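Maletas rígidas: la carcasa y las ruedas

17 Oct 2025

Una carcasa rígida de cantos redondeados reparte mejor el golpe que una de arista viva. El Jiden 80, de Ganevetti, pesa 2111 gramos vacío y cierra sin holgura apreciable. El Drisero, con 272 milímetros de fondo, cede más en el centro de la tapa; el Nakpan llega a 281 y exige colocar lo pesado junto a las ruedas.

Conviene revisar el asa empotrada y su marco antes de cada viaje. Las ruedas giratorias se limpian con la maleta tumbada, retirando hilos y pelusa del eje. En enero publicaremos la prueba de cremalleras.

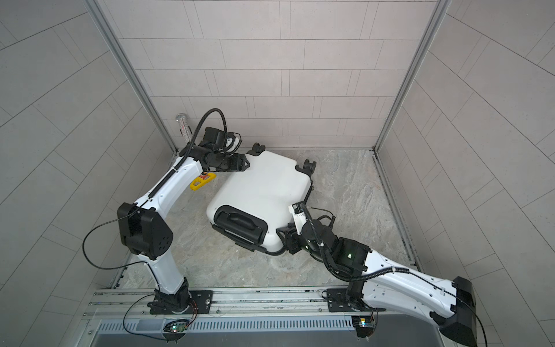 Maleta rígida blanca con asa empotrada y ruedas negras.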